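The Parts Bin at Grandbridge, After the Big Tidy

Tülin Güneş sent out a note in May saying the workshop would be "fully sorted" by summer. I've heard that one before. We had over 200 odds and ends with no home, six labeled drawers, and a shelving system from Bristo that was supposed to fix everything. I have my doubts about any system that needs a laminated guide.
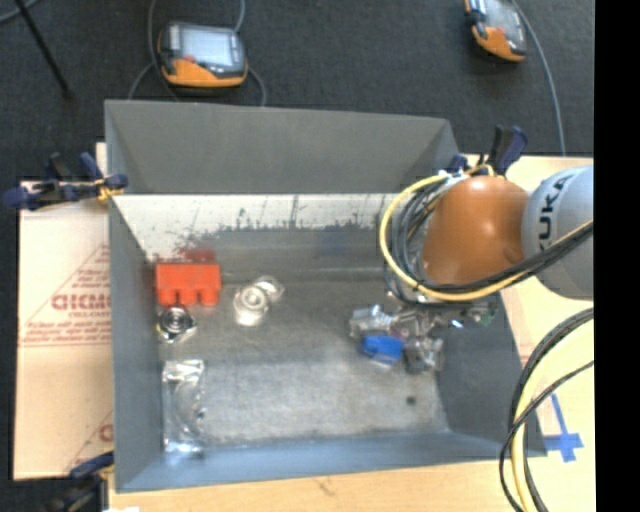 The drawers did fill up, I'll give her that. What didn't fit a label went into the metal bin on the table, and the labels are where I start to grumble. "Small round" is a category now. So is "other round."

Some notes on what was left at the bottom when I went by:

The red-orange block with three stubby prongs. Tülin says it's a connector. Dağdelen, who supplied half of this stuff, never answered my email, so "connector" stays in quotes for now.

The shiny silver round piece next to it, with dark rings on it. Two people have told me with great confidence what it does — two different things.

The pair of whitish, see-through round bits, one bigger than the other. I'm told they're a set. They touch, and that's the whole case for it as far as I can tell.

The long clear package by the wall of the bin. Too much glare to make out what's in it, and the catalog lists it as "misc., long." Very helpful.

The bin itself is gray, scratched and worn brownish toward the middle of the floor. The Prutamholm people quoted us 3000 for a new one with dividers. I voted no. Dividers would just give us more places to put things we can't name.

Next sorting session is planned for 40 minutes, according to the sign-up sheet. I've put my name down, in pencil.

Posted Jun 25, 2019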